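Topstitching

Topstitching is a line of stitching worked on the outer face of a garment, parallel to a seam or a folded edge. It holds the layers beneath it flat and takes part of the load carried by the seam. On denim it is commonly sewn in a thread heavier than the one used for the construction seam.
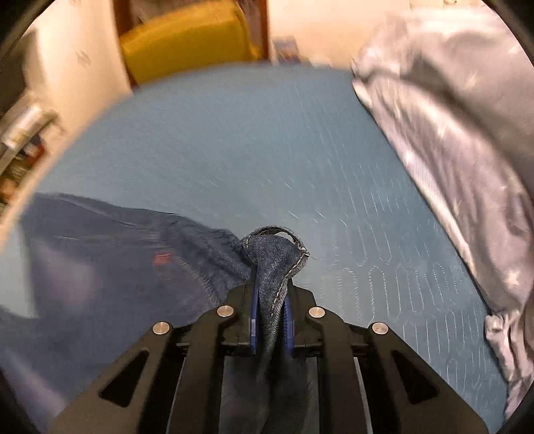 Stitch length on topstitched work is longer than on plain seams, as a short stitch in heavy thread perforates the cloth and weakens it. Needle size is raised to match the thread. The bobbin often carries a lighter thread, which lowers the bulk on the inside face.

Double rows are usual on flat-felled seams, where both raw edges are enclosed. The 2 rows may be sewn in one pass on a twin-needle machine, or separately with an edge guide. Corners sewn on a twin-needle machine need a split needle bar -- without one, the outer row falls short at the turn.

Common faults

Skipped stitches occur where the foot climbs onto a thick crossing seam. A shim placed behind the foot keeps it level. Puckering is caused by excess thread tension or by uneven feed between layers. Thread ends left untrimmed at a corner can work back through the last stitches during laundering.

See also: Bar tack, Flat-felled seam, Lockstitch, Selvage

Last edited 1st October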